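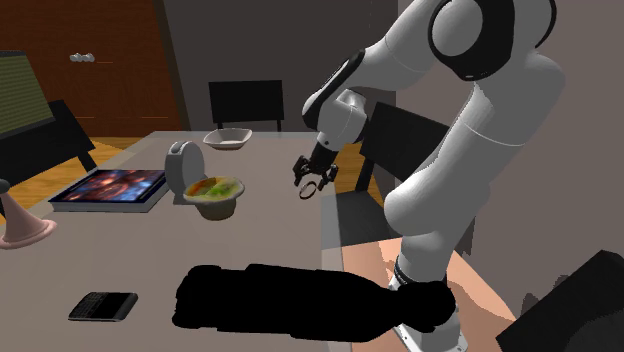 Gripper comparisons should stop using blocks. At Jurkach we ran 500 simulated grasps on cubes, and every two-finger model looked fine.

Souad Fawzy then swapped in a wristwatch, and the ranking fell apart.
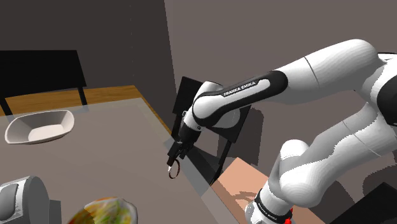

A thin loop gives the fingers very little to close on. I would trust 43 tries at a strap over 710 at a cube, and I'd want a wrist view for all of them.
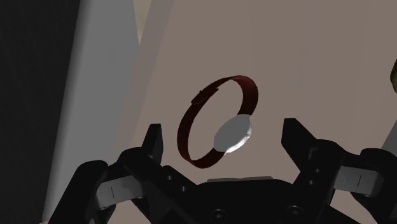
Wristwatch and open fingers, simulated close view.

Vendors should publish the awkward objects first.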